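Wevgate: what broke our put-away task

By Issa Khalaf. I spent August chasing one fault in our simulated kitchen, and I loved it! The gripper kept losing objects near its fingertips. 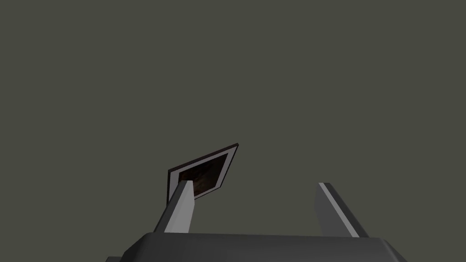 Fig. 1. Framed object near the left fingertip.

My first guess was bad contact settings, so I ran 600 trials with the friction raised. The fault stayed.

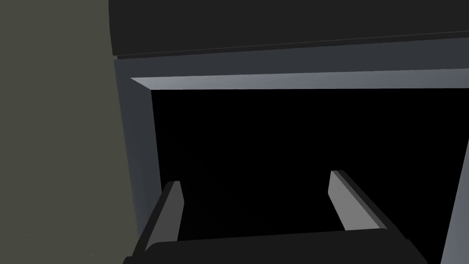 Fig. 2. Open gripper at the dark opening.

Depth came next, and 14 runs stopped early.

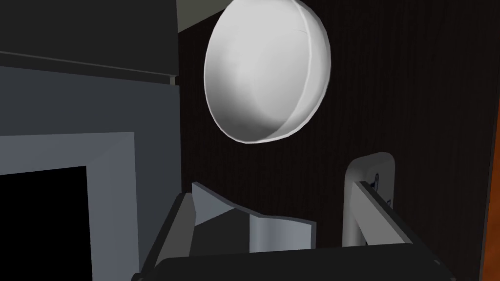
Lukcombe, our planner, closes on a timer. With a round target like the white bowl above the fingers, a late pose update ruins the grasp. Next I'll try a contact trigger.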